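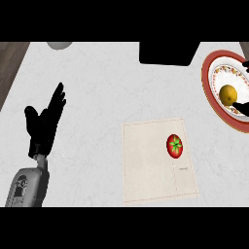 White marble with faint gray veining.

Larkcombe Is Back, and the Kitchen Is Open Again

Fans of Larkcombe can finally relax. The hotel comedy returns in September with 8 new episodes, and Binta Bashir is running the front desk again - bad wig, worse temper and all. I laughed out loud four times in the opener!

The big news is Doğukan Güneş, who joins as Polat, a chef who has been fired from every restaurant in Rorville and still thinks he's the best cook in town. His first dinner service, with 200 wedding guests and two working burners, is the funniest thing the show has done since the flooded elevator. 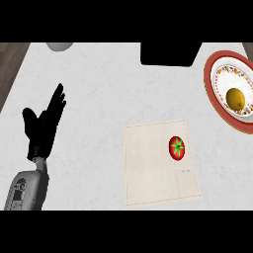

A tomato on the placemat, a lemon on the plate.

Bashir wrote the finale herself, and it sends the whole staff to Keltau for a hotel awards night. Stay for the credits.

Contact Us | All Rights Reserved | Back to Top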